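Clanatbridge Staff Forum
Board: Shared Spaces and Facilities
Topic: Proposed changes to the use of bookable study rooms

Idalina Ramalho
Moderator
Colleagues are invited to comment on the draft policy for bookable study rooms, which is to take effect in October if it is approved. The principal changes are as follows. Bookings would be limited to 60 minutes in the first instance, with one extension allowed if no other party is waiting. A room left unclaimed would be released to the next person on the list. Each room would also be provided with a small set of shared stationery, so that users need not bring their own or borrow from the front desk.

Comments should be confined to the draft. Complaints about individual bookings should be sent to the rooms desk in the usual way.

Gergely Szűcs
I support the release of unclaimed rooms but must object to the 60-minute limit. Members of the Nerkent reading group travel a considerable distance and cannot do useful work in an hour. The present arrangement allows a whole morning and I am not aware that it has caused difficulty on the upper floor. If there is a shortage, it is on the ground floor, and the rule should apply there only.

Benvinda Falcão
With respect to Gergely, the upper floor has caused a good deal of difficulty. My team has been turned away from it on 3 occasions this term, and on each of them the room was booked until noon with no one inside. A limit that covers one floor and spares the other would simply move the problem up or down the stairs.

On the stationery, I would ask that the provision be kept modest. Desk space is what people book a room for. One marker and one cup to keep it in would be sufficient for most meetings.
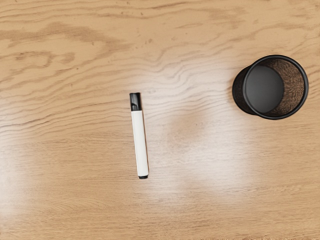
Clementina Bragança: I would add an eraser and a cloth to that, given the condition in which the whiteboards are generally left. The draft says nothing at all about the boards. It ought to state that they are to be wiped before the room is handed over, and that notes marked "do not erase" will not be honoured beyond the end of a booking.

Gergely Szűcs
I have no quarrel with wiping the boards. I do have a quarrel with paragraph four, under which an extension may be refused "at the discretion of the desk". Discretion was the word used in the old Yazdani Room rules, and it led to one set of users being treated quite differently from another. Please set out the grounds for refusal in writing.

Idalina Ramalho
Moderator
The point on paragraph four is accepted. The revised wording will read: "An extension may be refused only where another booking has been made or a waiting list is open." The whiteboard clause proposed by Clementina has been added as paragraph seven. The stationery will be ordered from Jarus under the existing account and will not be charged to departments.

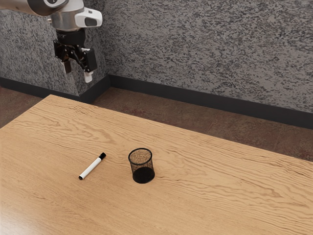

Ifeoma Idahosa would prefer that the time limit be set at 70 minutes, to allow for people coming in and going out, and has asked that her view be recorded here as she is away until the next meeting.

Benvinda Falcão
I cannot agree to that figure. Bookings that begin on the hour are easily remembered, and staff arrange their teaching around them. An odd ten minutes would leave every later booking out of step with the timetable – and by the afternoon the desk would be answering for it.

Gergely Szűcs
Seventy minutes would at least be an improvement on sixty. I remain of the view that groups should be able to apply for a longer period in advance, perhaps once a month, with the desk's agreement.

Idalina Ramalho
Moderator
Both proposals will be put to the next meeting alongside the original limit. Gergely, kindly send me a form of words for the monthly booking, including the smallest size of group to which it would apply. The thread will stay open for comments on paragraphs one to six.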